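Bells back at Vuvcombe in time for the feast

15th March

I'd almost forgotten what our bells sounded like! The old frame was declared unsafe last August, and ever since then we've been calling people to Vespers with a wooden board and a mallet (which I rather liked, though the neighbors may feel otherwise).

Well, they're back. Father Suleiman Akande blessed all four on the church steps after Liturgy, with nearly 100 of us squeezed onto the path and a good many children up on the wall. He sprinkled each bell inside and out, and then the front row, who got quite a soaking – me included.

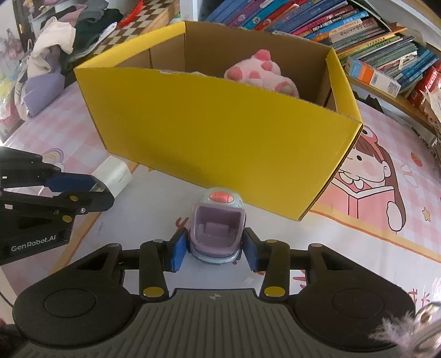 Aminu Etim
Parish reader and newsletter editor

The biggest bell weighs 288 pounds and is dedicated to the Archangel Michael. It took 11 people and a lot of shouting to get it up the tower stairs, and I'm told my own contribution was mostly the shouting. The smallest one has a new clapper and is much brighter than before.

We'll ring the full set for the first time at the Vigil of the Annunciation, which starts at 6 p.m. on the 24th. Come early if you want a seat, and bring something fish-based for the meal on the feast itself, as it's a fish day even in Lent.

If you'd like to learn to ring, speak to Father Suleiman after any service. There are two places left, and you don't need to read music.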